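Dec 17, 2023

So I finally drove the Plavgate! If you've been reading this blog for a while you know I've been grumbling about small electric cars since I traded in my old Dorkeo wagon, mostly because the ones I can afford have the range of a golf cart. My local dealer had one in for the week and let me keep it overnight, so I did my commute, a grocery run and one completely unnecessary trip up to the reservoir and back.

First, the good stuff. It's quick off the line (quicker than it has any right to be), the seats are great, and the heater was blowing warm before I got to the end of my street. The dash said 179 miles on a full charge, and in December weather I'd call that pretty decent. I used more than I expected on the highway, but I also had the heat cranked and I wasn't exactly babying it.
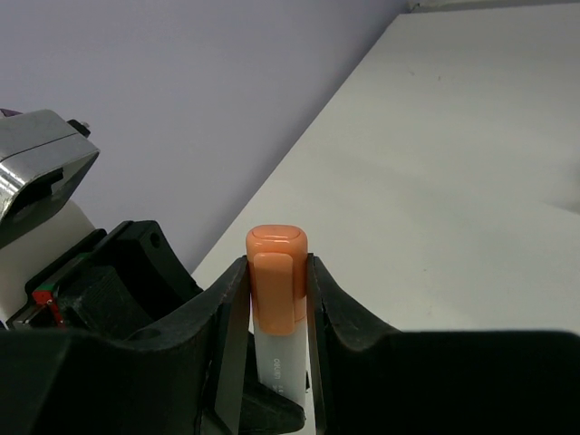

Orange cap, white barrel.

Now the grumbling. The charge port is on the front right corner, and my outlet is on the left side of the garage, so I had to back in at a weird angle and drape the cable over the hood. Also, why do I have to go through two menus to turn on the rear defroster? Give me a button! The Laka I test drove last spring had a whole row of them and I still think about it.
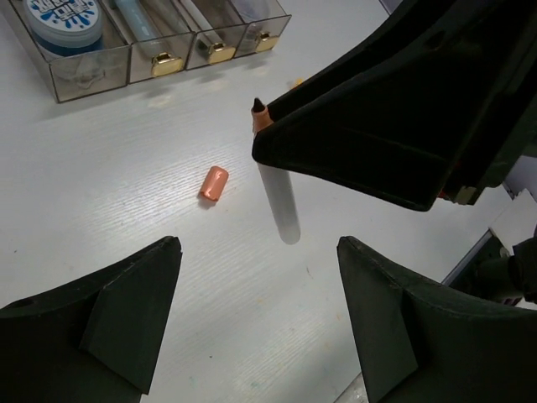

Then there's the money. The dealer wants $2,000 over sticker, which I laughed at, and then he came back with free floor mats, which I also laughed at. Aerts, the shop that does my tires, says the 19-inch wheels on the top trim eat rubber like crazy, so if I do this I'm going for the base model with the small wheels. It rides better anyway, at least according to the owners' forum I've been reading until way too late at night.

I've got 6 more payments on the current car, so there's no rush. I'm going to try one more dealer after the holidays, and if they'll drop the markup I'll probably go for it. In the blue, if they have it. The gray looked like a filing cabinet.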